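Mimoza Kovačević has directed the residency program in general surgery at Stojanovska Regional Hospital for 12 years. Before that she was an attending surgeon in Trarkano, a mining town with one operating room and no blood bank. She spoke with the bulletin in her office on the fourth floor, between a morning clinic and a meeting on call schedules, and asked that most of the conversation be given to sleep.

The hospital revised its rules on resident duty hours in July. Under the earlier rules a resident could remain in the building overnight and continue with a full day of cases. The revised rules end the working day at noon for any resident who has been on call, and require that the handoff to the next team be made in writing as well as in person.

"I did not support this when it was first proposed," Dr. Kovačević said. "I had trained under the old arrangement and I believed that it had made me a careful doctor. When I went back through my own notes from those years, I found that I had been careful until four in the morning. After that my handwriting changed, and so did my orders."

Her department reviewed 775 overnight handoffs before the rules were rewritten. The review was concerned with what the outgoing resident had said, what the incoming resident had written down, and which items were missing from the chart by the evening. In 95 of the handoffs, a pending laboratory result had been mentioned aloud and recorded nowhere.

"Those were good residents," she said. "They were tired, and they were speaking to someone who had just arrived and was still taking off a coat. We had never given them a place to sit down and do it properly."

There is now a room for the purpose. It was formerly a supply closet on the second floor, and it holds a table, two chairs and a telephone that does not receive outside calls. Residents have asked for a window. The request has been forwarded to the facilities office.

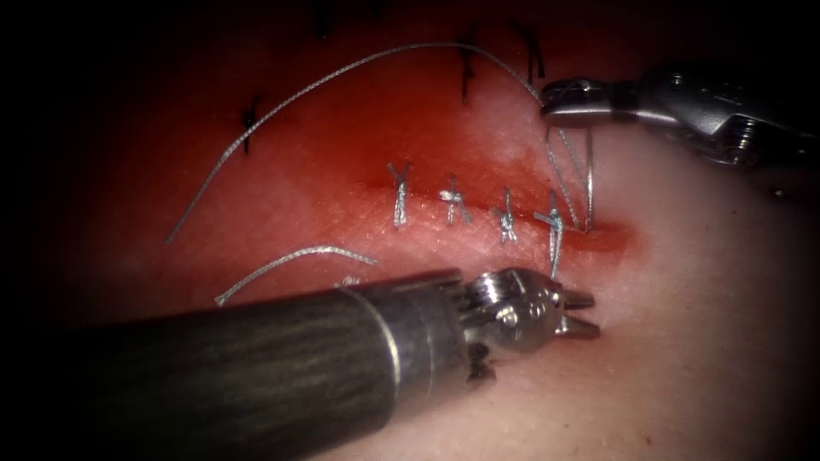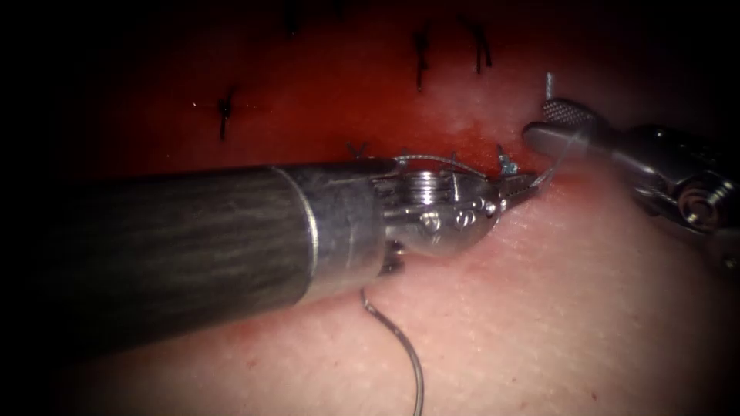
Volume 12, Number 4

Asked whether shorter hours leave residents with less experience, Dr. Kovačević said that the concern was a fair one and that the department had not settled it.

"A resident who goes home at noon will miss the afternoon," she said. "Some afternoons there is nothing to miss. On others there is a case that she may not see again for two years. I cannot tell her in advance which kind of afternoon it will be."

The program has responded by changing how cases are assigned. Senior residents now list the operations they have seen least often, and the scheduling office tries to place those cases on days when they have not been on call. The list is kept on paper. An attempt to move it to the scheduling software, Lunum, was given up in the spring after the program twice assigned the same resident to two hospitals.

The revised rules have also been felt by the attending staff, who now cover work that residents once did in the afternoon. Several objected in writing. Dr. Kovačević declined to discuss individual letters but said that she had answered each of them, and that two had led to changes in the weekend schedule.

"The older surgeons are tired too," she said. "We have no rule for them. I am 200 pages into a draft report on that subject, and I expect it will be received less warmly than the first."

She was asked what she tells residents who wish to stay past noon. She said that she sends them home, and that she has on occasion walked them to the bus stop on Grulta Avenue. One resident returned by the side entrance and was found in the library an hour later, asleep over an open textbook.

Dr. Kovačević intends to remain as director until the first group trained entirely under the revised rules has finished. She has asked those residents to keep a record of the hours they sleep during their final year. Participation is by choice, and the records carry no names.

"I would like to see what they write," she said. "I kept no such record at their age. My mother used to telephone and ask, and I always told her seven hours."

Residents and attending staff who wish to comment on the weekend schedule may leave a written note at the program office on the fourth floor.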